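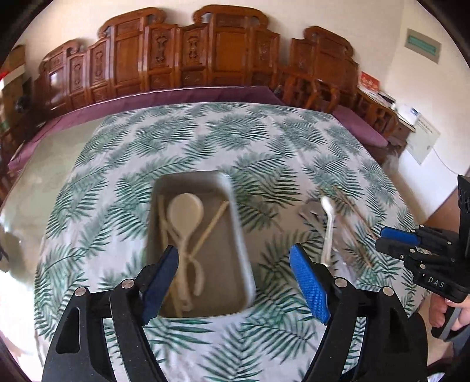

Omstead, November 24, 2019 - We did it, folks! After months of measuring, arguing over shades of green and drinking far too much coffee, I get to announce that Vinlow Home is opening its second store, right in the middle of Omstead, this coming March.

If you've shopped with us in Lennox, you know what we're like. I started Vinlow with one rack of printed table linens and a borrowed cash box, and we've been selling cloths, sheets and kitchen bits to people who like a bit of color at home ever since. The new place is at 2437 Bruvier Street, in the old shoe shop with the big front windows (yes, the one with the squeaky door - we're keeping the door).

So what's going in? The whole leaf and fern range, for a start, plus six new prints that I've been dying to show somebody. There'll be a proper cutting table at the back where we'll hem a cloth to fit whatever odd-shaped table you've got at home. Bring your measurements! Bring the table if it fits in your car!

On opening day, the first 1000 customers through the door will get a free cotton napkin, and everything on the shelves will be 20 percent off until we close that night. We'll have cider and cookies going too, and the Lennox crew is coming over to help out. 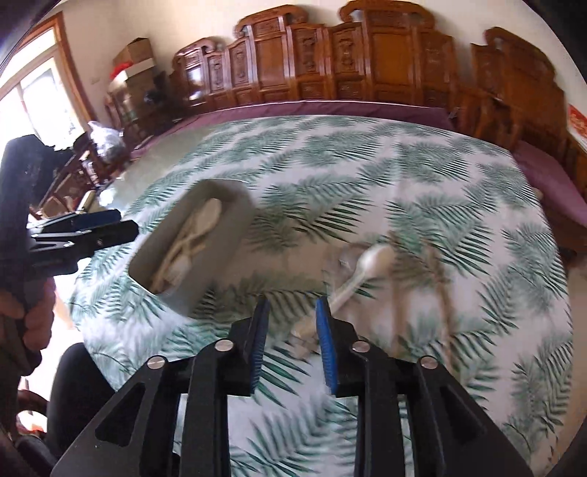
Will the Lennox store stay open?
The Lennox store is staying right where it is, with the same hours and the same staff.

We're also hiring for Omstead, both full time and weekends. You don't need to have worked in a shop before, but you should be happy folding things, a lot of things, all day long. Stop by the counter in Lennox and ask for a form.

Members of the press are welcome to a walk-through the week before we open. Call the Lennox store and we'll set up a time - I'll be the one with paint on my shoes.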